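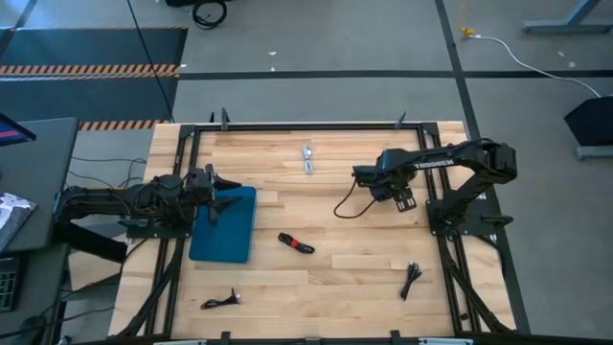

Moving my mother's recipes out of the tin box

24 February 2024

For many years my mother kept her recipes in a tin box that once had cookies in it. When she moved to a smaller apartment she gave the box to me, and I promised her I would type everything. I said it would take one winter. It is now the third winter and I am maybe at the middle.

The problem is not the typing. I type slowly but I like it. The problem is that my mother did not write recipes for other people. She wrote them for herself, and she already knew how to cook. One card says only "Plum cake, as for the apple one but less." I have found four cards for apple cake. They do not agree with each other.

I was raised in Sarow, in a house with a big kitchen and a very bad oven. Many of her instructions are about this oven. "Turn it when the back is brown." "Put the spoon in the door." My sister remembers the spoon very well. The door did not close in the right way, or it closed too much, we have different opinions on this, and a wooden spoon was put between the door and the stove so that the steam could go out. When I type such a card, should I keep the spoon? At first I took it away and wrote a temperature. Then the recipe looked like any recipe from a magazine, and I put the spoon back.

So now I have a small system. Each recipe gets two parts. The first part is what she wrote, word for word, with her mistakes. The second part is what I do in my own kitchen in Roltdale, with an oven that closes. It makes the document long. I have already 70 recipes typed, and my sister says it is more like a family history than a cookbook. I think she wanted to complain, but I was happy to hear it.

Measures are the next difficulty. My mother used a cup that was a real cup, blue, with a broken handle, and it did not come with the box. I asked her about the size and she showed me with her hands. I tried to find it from the other side: one card for pancakes gives the flour both ways, one cup and in grams, so the cup must hold around 100 grams of flour. After this I could understand the bread, which before came out like a stone every time I tried. Her "small cup" is still a mystery. She says it is the same cup, but not full.

Handwriting I can read, except the cards from my grandmother, which are in pencil and in the old school letters. I learned these letters a little from a library book. It is slow. For one word I needed a whole evening, and the word was "afterward."

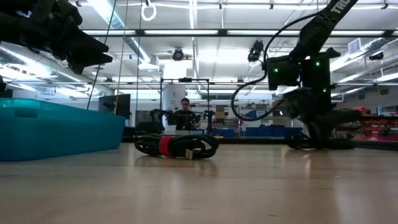
I also want to write something about the cards which are not from the family. There are many of them, cut from newspapers or from the back of a package, and a few are copied by hand from neighbors. For a long time I did not want to type them. They seemed to me not really ours. But the noodle casserole we ate every week as children is from a package of Sorrentino noodles, I have the piece of cardboard in front of me, and it says 300 grams of noodles and two eggs. My mother crossed out the two and wrote three. If I leave this one out, my sister will never forgive me, and also my own children ask for it.

The cookies of the winter holidays come from a neighbor. She gave my mother the recipe on the back of an electricity bill, and she left out one ingredient. My mother was sure this was done on purpose. She tried for several years with different spices, and you can follow it on the paper, where each spice is written and crossed out again. The last one is cardamom and it is underlined two times. I do not know if this is what the neighbor used. We have eaten them with cardamom all my life and I would not want to know a different answer.

Last April I visited my mother with the pages I had finished, printed in large letters so that she could read them without the strong glasses. I thought she would be moved. She took a pen and began to correct. The soup was wrong, it must have the celery root and not the stalks. The dumplings were "for people without teeth." By the dessert pages she had stopped sitting, and was standing in the kitchen to show me how the dough has to hang from the hand. I wrote as fast as I could on the back of the pages. It was a very good afternoon, and I came home with more work than I had before.

Some readers asked me which program I use. It is only a normal text document, one for each chapter, and I keep a copy at my sister's house on a memory stick. I looked at the recipe programs, but they all want a number in the field for the amount, and I have a lot of "enough" and "as much as it takes." For the printing I want to go to Fornutden, the small copy shop behind the station, who can bind with a spiral so the book stays flat on the table. They want to know the number of pages before they give a price. I had to tell them that I cannot say it yet.

This month I am working on the jams. There are not so many of them and the cards are clean, because my mother made jam with the card lying far away on the windowsill. Quince is done and currant is done. The next is a green tomato jam which I do not remember at all and my sister does not remember either. On the card is written "very good, do not make again." I will call my mother on the weekend and ask.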